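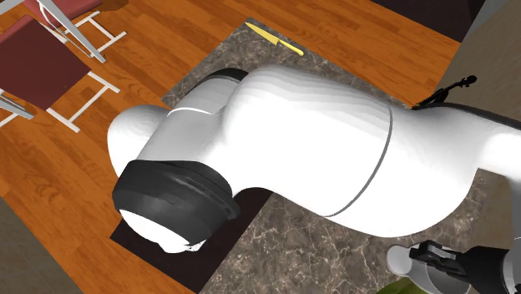 Released by my club in the middle of the season, can I play for someone else before July?

Posted by Oľga Ondrejka in Club and League Cricket, Wednesday, November 23, 2022

Hello all, first time posting, although I've been reading the threads on here for a good long while and they got me through my first year of scoring, so thank you for that.

I play for Posley women's second eleven (or did). We play in the Kocsis League, which for anyone who doesn't know it runs right through the winter on the indoor side and then goes outdoors in spring, all on one registration. I joined two years ago as a bowler who can hold an end up with the bat if somebody shouts at her enough. Last week I had an email from the club saying they were "reshaping the squad" and that I was released with immediate effect. No phone call, no word from the captain, and I'd been at nets only the night before, putting the mats away with everybody else!

I'm over the worst of the sulk now and would like to get on with playing. Sendenell have a women's side in the division below and a friend there says they're short of bowlers. My trouble is that I can't make head or tail of the league handbook. One page says a released player is "free to register elsewhere" and another says no player may appear for two clubs in the same league between the start of the season and the end of July. Those can't both be right, can they?

The other thing is money. I paid my full year's subscription at the beginning of the season and I've played four matches. Am I owed any of it back? I don't want to fall out with anyone, I've still got friends in the side and my brother plays for the men's thirds, but it isn't a small sum to me either.

Sorry this has gone on a bit. Any help gratefully received.

Rozália Sokol

Oh, I am sorry, what a rotten way to hear about it. I've been on the wrong end of one of those emails myself and it stings far more than being dropped, so do be kind to yourself for a week or two.

On the handbook, I think both pages are right, they're just talking about different people. In most leagues I've played in or helped to run (Kocsis included, though I left three seasons ago, so please check the current edition) there are two sorts of move. If you decide to leave a club in mid-season, that's a transfer, and the two-club rule bites. You sit out until the end of July or you apply for special permission and hope. If the club lets you go, that's a release, and you can register with a new club as soon as the paperwork is through. The two-club rule usually has a line tucked away somewhere saying "except where a player has been released in writing". Look in the definitions at the back, it's often there and not on the page where you'd want it.

So the thing to get hold of is a proper release. The email you had may well do, but I'd ask for a short letter with your full name, your registration number, the date, and the word "released" in it. Ask the club secretary and copy in the league registrar. Keep it friendly and brief. Something like "Thank you for my time at Posley, I'd be grateful for written confirmation of my release so that I can register elsewhere" is plenty. You can say what you think of them to your friends over a cup of tea.

Then Sendenell put in a new registration for you. Don't play for them until the registrar has confirmed it, not even if they're down to eight on the morning and begging. I watched a side lose all the points from a match they'd won by a mile over exactly that, and the poor girl who'd stepped in to help felt dreadful for weeks. Friendlies are generally fine, and so is going to their nets, so you needn't lose your rhythm while you wait.

One more thing to check is the cup. If you turned out for Posley in the cup this season you'll very likely be cup-tied, released or not, and you'd only be able to play league matches for the new lot.

As for the subscription, it depends on the club's own constitution and the league won't get involved. Ours said nothing was refundable after the first match, but we gave people a share back anyway if it was our decision that they should go, as it seemed only decent. I'd ask for the part that covers the outdoor months, which you won't get any use of. Ask in a separate message, after you've got your release letter safely in your hand!

I do hope Sendenell works out. I played against them a fair bit and they were a cheerful crowd with a very good tea.

Adeck

You're a free agent. They released you so they can't stop you playing. Just sign for the new club.

Wouldn't hold your breath for the money. My old club kept everyone's subs when half the team walked out and there was nothing anyone could do.

Oľga Ondrejka

Thank you both, and Rozália especially, that's so kind and so thorough. I found the line! It's in the definitions, as you said, under R, and it wants the release to be "in writing and signed by an officer of the club". The email I had only came from the general club address with no name at the bottom, so I've written to the secretary this evening and copied in the registrar. I did not play in the cup (I was at a wedding) so that's one worry fewer.

I'm going along to Sendenell's nets with my friend, and I'll leave the subscription until the letter comes. I'll pop back and let you know what they say about it.

Rozália Sokol

Well done for finding it, and a lucky wedding! If the secretary hasn't replied after a week, ring the registrar and ask what they'd accept instead. Enjoy the nets.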